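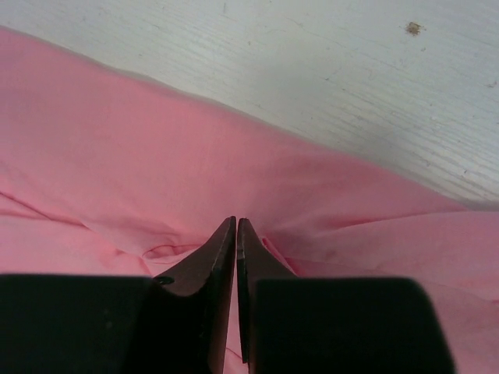 Care labels are written for the wrong unit

A care label gives a maximum wash temperature, a drying instruction and an ironing limit. All of these apply to the fabric. None of them applies to the garment or the sheet as a sewn object, and most of the failures people complain about happen in the sewn object.

Take shrinkage. Woven cotton is held under tension on the loom and again during finishing. When the cloth gets wet and is agitated, the yarns relax and the piece shortens, mostly along the warp. This is well understood and can be measured before cutting. A mill can report a residual shrinkage figure for each direction, and a cutter can allow for it. What neither of them controls is the thread used in the seams. Polyester thread hardly shrinks in a home wash. Cotton cloth does. After a few cycles the seam is longer than the cloth it joins, and the result is a puckered hem. The buyer reads this as bad cloth. It is a mismatch between two materials, each of which met its own specification.

Elastic is the second case. A fitted sheet labeled for a hot wash usually carries that label on account of the cotton. The elastic in the corners has a lower practical limit, and repeated high heat in a dryer degrades it long before the cloth shows wear. I have two sheets from Bastel that are sound across the middle and useless at the corners. The label on both permits high heat. As a statement about the cloth, that is correct.

Thư Hầu, who ran finishing at Dương before moving to contract testing, has argued for years that labels should state the limit of the weakest component. Her version is simple: list the parts, take the lowest rating, print that. The objection from manufacturers is that this would put a cool wash symbol on nearly everything, and buyers treat a cool wash symbol as a sign of a delicate product. Doltia tried it on one line of bedding and went back to the old labels the following November. The product had not changed.

I think the objection is real but weak. It describes a problem of comparison. If one maker prints the honest limit and the others print the cloth limit, the honest one looks worse on the shelf. If all of them print the same kind of limit, the difference disappears. This is the ordinary argument for a shared standard, and it applies to labels as well as it does to screw threads.

There is a cheaper step in the meantime. A label can carry two lines, one for the cloth and one for the trim. Trekora does this on work aprons, where the ties wear out at a different rate from the body. The second line costs a little ink and a slightly longer strip of tape. It also tells the owner which part to replace, and replacing ties or elastic is a small job for anyone with a sewing machine.

Color is a separate matter and the current system handles it badly too. Fastness is graded against washing, rubbing and light, and the three grades can differ widely for the same dye. The label reduces all of this to "wash with like colors," which covers one of the three.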